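Filed under: Streets & Drainage / Talks

Speaker notes, residential resurfacing session
Svenja Imhof, Tue 2 February

Slide 1. Title. Skip the bio. Thank Yee-man Yeh for the survey data.

Slide 2. Scope. Wide local streets with curb and gutter, houses set back, driveways on at least one side. Arterials are in Pui-shan Yang's talk. Segment length for the Judier job is 3477 feet.

Slide 3. Surface condition. Define smooth before using the word. Ride quality and cross slope are separate measurements. A street can look even from a moving car and still hold water at the gutter line. Pause for questions.

Slide 4. Curb reveal. Each overlay raises the pavement against the gutter. Mill the edge first, then pave. Give the Pravel numbers: 1784 feet of edge milling, eight driveway aprons adjusted. Do not read the table aloud.

Slide 5. Striping. Dashed white separates lanes running the same way. Lay out from the old control points, and record them before milling. Crews lost them in September and had to re-measure the block.

Slide 6. Trees and lawns. Big canopies near the road mean leaf load in the gutter every fall. Check root lift at the curb joint. Lawns that slope down to the curb add runoff, so include them in the drainage area.

Slide 7. Typical street. Leave up during discussion. Ask where they would take the first cross section, and how far apart the rest should be.

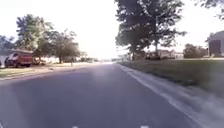

If time is short, drop the cost comparison and go to inlet spacing. Thư Vi has the handout.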